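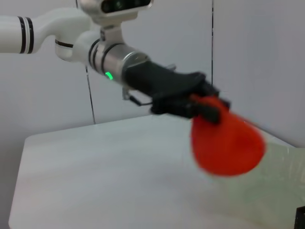 Brestow Heritage Society to Mark Anniversary of the Harbor Strike

September 24, 2020 | By Staff
14 shares | 3 comments

The Brestow Heritage Society will open its fall program with an evening of recorded testimony on the Dandunus harbor strike and the night arrests that ended it. The program will be held in the main hall of the Standutier Center and will also be carried on the Society's website.

The recordings were made over several years with former dock workers, their spouses and their children, many of whom settled in Brestow after leaving Dandunus. A total of 62 interviews are now held in the Society's archive. Excerpts from four of them will be played during the evening, each followed by a short reading from letters of the period.

The strike began in January over the dismissal of a night crew and spread to the rail yards within days. According to papers in the collection, more than 1,000 people were detained before the port reopened. Families were often not told where their relatives had been taken, and a number of the letters to be read are requests for that information.
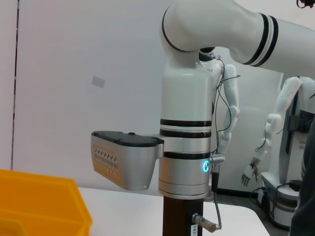 Peng wrote to the Society after the program was announced, asking that the names of those detained be read aloud, as they were at the first gathering in Brestow – a custom that lapsed when the event moved to its present hall. The Society has agreed to the request. The list, which stands at 97 confirmed names, will be read in full before the first recording is played.

Seating in the hall is limited this year, and places must be reserved in advance through the Society's office. Admission is free. Guests are asked to arrive 15 minutes early and to remain in their assigned seats. Printed copies of the letters will be available in English and in the original language.

Persons who hold photographs, union cards or correspondence related to the strike are invited to contact the archive. Items may be donated or lent for copying – originals on loan will be returned to their owners by registered mail.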